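Shipping and Delivery: Frequently Asked Questions

Rillholm Tables sells solid wood dining tables, desks and benches by mail order. If your question isn't covered below, write to us through the contact form and we will get back to you within two working days.

Where do you deliver?

We deliver to all addresses in Prencombe and the surrounding counties with our own van. Anything farther out goes by freight carrier. We do not ship overseas at this time.

How much does delivery cost?

Van delivery is $70 per order, whatever the number of pieces. Freight is priced by distance and weight, and you will see the amount before you pay. Samples of wood and finish ship free.

How long will my order take?

Tables in stock leave the workshop within a week. Made-to-order tables take about 13 weeks from the day you approve the drawing. Orders placed in January usually take longer, as the workshop closes for stocktaking.

Will the table arrive assembled?

Van orders are assembled in the room of your choice. Freight orders arrive with the legs packed separately. You will need two people and the hex key in the hardware bag. Put the top face down on a blanket, fit all the bolts loosely, then tighten them. Turn the table over with one person at each end – do not drag it onto its legs.

Can I get the table up my stairs?

Measure the narrowest point of your hallway, stairs and doors, including handrails. The order form has a box for these numbers. A top up to 100 cm wide will go through most doors on its side. If you have a tight turn on a landing, send us a sketch and Till Hamann in our delivery office will look at it before you order.

Which legs can I choose?

The Kramer comes with square legs in black or natural. The Jukport has a trestle base and can't be ordered with legs. If you change your mind after delivery, we can sell you a second set of Kramer legs that fit the same bolt holes. 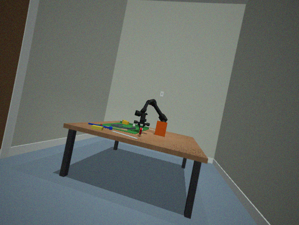 Computer rendering: brown wooden top with square black legs.

Is the color going to match what I see on my screen?

Not exactly. Screens vary, and so does wood. Order a sample if the color matters to you, and look at it in daylight and again in the evening with your lamps on. Oiled tops get darker over the first year.

What if something is damaged?

Check the boxes before the driver leaves and write any damage on the delivery slip. Then send us photos within three days. Keep the packaging until we have replied. Small dents in the underside are not covered.

Can I return a table?

Stock tables can be returned within 30 days if they are unused. You pay for the return freight. Made-to-order tables can't be returned unless there is a fault.

Do you take away old furniture?

Yes, on van orders only. Add item 353 to your basket when you check out. The old piece must be empty and clear of the wall when we arrive. We can't take sofas, mattresses or anything with glass in it.

Can I change my delivery date?

Yes, up to two working days before. After that we charge the van fee again – the route has already been planned by then. Please have your order number ready when you call.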